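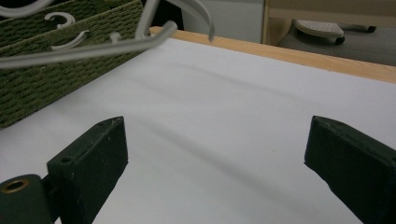
Skirkenska Teeth Project: frequently asked questions

Page last updated 2024-12-17

General questions

What is the project about?

We study hardened dental plaque, also called calculus or tartar, on the teeth of people who lived near Skirkenska cave in the Stone Age. Plaque traps tiny bits of food, bacteria and plant matter while a person is alive. Once it has hardened it can last for thousands of years. We use it to find out what people ate and how their diet changed when farming reached the area.

Where do the teeth come from?

Three places. Most were dug up at Skirkenska itself. A smaller group comes from the open-air site at Zodau, further down the same valley, and a few come from a rock shelter at Nseir. The Zodau teeth are the youngest of the three groups and come from people who already kept sheep and grew barley.

How many teeth are there?

The full collection has 2,278 teeth. Of these, 2,187 have been catalogued and photographed. The remaining ones are still set in blocks of cave sediment and will be freed as time allows. Not every tooth has calculus on it, and children's teeth usually have very little.

Was everything found during this project?

No. Digging at Skirkenska began more than 30 years before the present project. The early finds were washed and stored in paper bags, as was normal at the time. Washing removes some of the loose material from a tooth but the hard calculus mostly stays put.

Diet and plaque

What can plaque tell you that bones can't?

Bone chemistry gives a broad picture of diet over several years. It can show whether a person ate a lot of fish or mainly land animals, for example. It is poor at showing which plants were eaten. Plaque can hold starch grains, and some of these can be matched to a type of plant. It can also hold milk proteins, which don't show up in bone chemistry in any clear way.

We use both methods where we can. When they disagree we say so in the results tables.

Does a starch grain prove that someone ate that plant?

Not on its own. People use their teeth as tools, and plant fibres may have been chewed to make cord. Starch can also get in from soil, from packing material or from the air in a storeroom. We take control samples from the sediment, the bags and the benches, and compare them with what is in the plaque. A plant that turns up in the controls is left out of the diet list.

Did people at Skirkenska eat cereals before farming?

Possibly. Grass starch is present in plaque from 16 people in the lower layers. Wild grasses grow in the valley and their seeds can be eaten, so this doesn't have to mean farmed grain. The grains are also damaged in most cases, and damaged grains are hard to identify. We don't make a claim either way at this stage.

Did they cook their food?

There are hearths in all the main layers, with burnt bone in them, so at least some food was cooked. Starch changes shape when it is heated in water, and a few of the grains have that swollen look. Similar changes can happen through grinding or through slow decay in the ground, and we treat them with caution.

What about milk?

Milk proteins have been found in plaque from Zodau only. They match sheep or goat. The protein we look for can't always tell the two apart. None has been found so far in the Skirkenska or Nseir samples.

Does that mean people at Zodau could digest milk as adults?

No. Digesting fresh milk comfortably as an adult depends partly on a genetic change that was rare or absent in many early farming groups. Milk can be made into yoghurt or cheese, which contain less lactose. People without the change can also drink some fresh milk, often with no more than a stomach ache. Plaque shows that milk products were in the mouth and tells us nothing about how well they went down.

Lab work

How is a sample taken?

The tooth is checked under a microscope first and photographed from each side. A small flake of calculus is then lifted off with a dental scaler and goes straight into a sealed tube. We leave part of the deposit in place on every tooth so that someone can go back to it later with better methods.

Is the tooth damaged?

The enamel isn't cut or drilled for plaque work. Radiocarbon dating is different. It needs a piece of the root, and the piece is used up. We only date teeth that have a good record of where they were found, and a cast or scan is made beforehand.

Where is the work done?

Cleaning and sampling are done at the Mirik laboratory. Dating and protein work are sent out. Mirik also holds the reference collection of modern plants, which is used to compare starch grains. It covers most edible plants that grow in the valley today - roots, nuts, seeds and some bark.

Why do results take so long?

Samples are run in batches, and a batch isn't sent until it is full. If the controls come back with contamination the whole batch is set aside and done again. This happened with the first set of Nseir samples.

Do you study DNA as well?

To a limited extent. Plaque holds a great deal of bacterial DNA and very little from the person. We have looked at mouth bacteria from a few individuals. The cave is fairly warm and DNA survives badly in the lower layers.

Visiting and access

Can I visit the cave?

Skirkenska cave is closed to the public. The path up to it is open and there is an information board at the bottom. The Zodau site has been filled in and is now pasture, so there is nothing to see above ground.

Can I see the teeth?

They are not on display. Mirik holds an open day in April each year, with a small selection of casts and stone tools. Places are free but have to be booked.

Can I use your data?

Yes. The catalogue and starch measurements can be downloaded from the data page. Please cite the version number, as entries are corrected now and then. Exact find spots at Nseir are left out to protect the site from looting.

I have found an old tooth or bone. What should I do?

Leave it where it is if you can, note the place and take a photo with something for scale. If it might be human, ring the police first, even if it looks very old. They will pass it on to the local archaeology service. We can't identify finds from photos sent by email.

Do you take students?

We have places for two students each season, mainly for sorting sediment and cataloguing. No lab experience is needed for sorting. Applications open after the open day and the form is on the contact page.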